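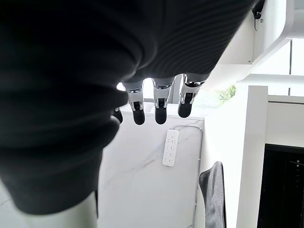 Planning is the easy half, says Genji Arai. He writes the motion stack at Lodbridge, has done for two years, and most of what lands on his desk is fingers. Not paths. "Getting the arm over there, fine, solved, go buy a library," he says. "Then the hand has to do something and everybody looks at me." His favorite bad target is a white power strip on a white marble-patterned counter. Low contrast, little dark slots, and a thin grey cable that bends around the corner of the counter and runs off down the side. The segmenter likes the slots. It hates the cable. Quite often it decides the cable is one of the veins in the marble, and then the planner happily goes straight through it.

So what does he do about that? Swears, mostly. Then costs. Grultov, the planner he started in May, keeps a second map next to the usual one, for stuff it isn't sure about. Anything thin and grey goes in there. The hand can cross it but it pays. "A vein costs you a slower path. A cable costs you a cable."

Osamu Shimada does control and sits across the desk. He disagrees with some of this, loudly. His loop runs at 800 Hz and he wants the planner to leave it alone. "Genji sends me a new path every time a pixel changes its mind," he says. "I throw most of them out." How many? He checks the log from the morning. 426 plans in, 11 used. Arai says thats a filter problem. Shimada says it's a Genji problem.

They do agree on the tooling. Fluvton, the replay viewer, was a side thing Shimada wrote on a train and it's now open on every screen in the room. Scrub back, see what the planner beleived at that moment, see what the joints got told. Before that they had text logs and a lot of arguing.

Next up is touch. Arai wants contact events fed back into the map, so a bump settles the vein question for good. Shimada wants it all inside his loop. No decision yet – they were still at it when I left.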